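The Small Blue Towel Deserves Better

On folding, and the quiet pleasure of a well-kept linen shelf

February 2024

There is a shelf in my hallway that I open more often than I need to. It holds towels, mostly small ones, and on a good week they sit in a soft, even stack with their folded sides facing out, and I feel (I admit it) a little proud every time I reach for one. On a bad week it looks like something fell off a truck. The difference between those two shelves is maybe eight minutes of my life, and for years I couldn't seem to find them.

What changed things for me was a visit to Nendel, where a linen shop called Stirnero has a long table at the back for folding. I went in for one bath mat and stayed most of an afternoon. The woman at the table must have folded 236 towels that day, and she never hurried. She'd lay one down, smooth it from the middle out toward the sides with the flat of her hand, look at it for a second as if it might have something to say, and only then pick up a corner.

That smoothing is the part I had always skipped. Terry cloth is a forgiving fabric, all those soft little loops, but it does hang on to a crooked start. Fold a towel while one side is still bunched and you'll chase that bunch through every fold that follows, and end up with a lump on the shelf. Lay it flat first, on a table and not on your knee or the edge of the bed, and the rest goes along nicely. 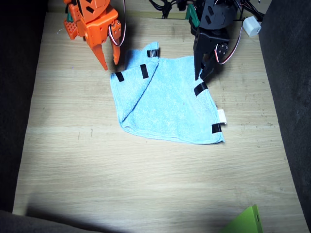
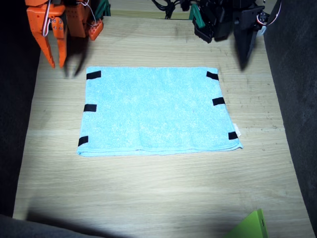 A light blue towel on the tabletop: a flap folded over diagonally in the first picture, spread out flat in the second.

The corners come next, and people have strong feelings about corners. I was raised on halves and thirds, long sides together, then over and over again until it fit the cupboard. My neighbors on Rermont Street swear by starting on the diagonal, bringing one side over in a triangle and tucking the rest in behind it, which makes a neat little packet that stands up in a basket. I've tried both all winter and I still go back and forth. The diagonal way looks lovely in a guest bathroom. It also takes me twice as long, and my guests have never mentioned it.

If you'd like to practice, start with something small and close to square. A hand towel or a large washcloth is just right, and you can reach every edge of it without walking around the table. A plain color is a help, too, because you can see the shadow of each fold. Keep the tag on the same side every time, so it ends up tucked inside, and check the hems, which are thicker than the rest and like to pile up on top of each other if you let them.

The Jibrin household guide, a fat secondhand book I bought in September and have been reading in bed like a novel, spends some 2000 words on towels alone and recommends refolding the whole closet once a season. I did try. I got as far as the second shelf, made a cup of tea, and put the rest back the way it was. The small blue ones are perfect, though, and they're at eye level.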